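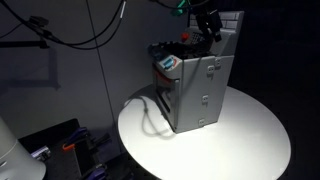
Willel takes visitors through its Lisow plant twice a year, and in April I finally got on the list. The pitch was on the first slide: robots will take over the dull handling work and people will move up to "better tasks." I wrote that down and spent the rest of the tour trying to find out what the better tasks were. At the trial station a black gripper came down over a gray plastic unit on a round white table, with a small red knob and a keypad-like panel just under its fingers. One unit, on a big clear stretch of tabletop, very nicely lit. Down on the packing line the units come in jumbled and the light is nothing like that.

Our guide gave us two numbers. The hand line does 1,552 units a shift. The robot cell, which runs software from Aoki, is supposed to reach 200 an hour by next year. I asked what it does now and was told almost 100, "on a good run." I asked how long a good run was and we moved on to the break room.

The break room was the useful part. A woman who has packed there for years told me her job has already changed. She used to handle the units and talk to the person next to her. These days she spends half the shift beside the cell, clearing stops and putting dropped parts back where the arm expects them. She gets the same pay. Her wrists hurt less, and she said so twice, so I'll give Willel that one. She also said she's bored out of her mind.

Management says no one has been let go. They also haven't replaced the 2 people who left over the winter. When I asked if that was the plan, I got a leaflet about the Jivlow training course.

Coffee was good. Parking is on the far side of the building, so allow ten minutes.

14 shares | 3 comments

Contact | Back to top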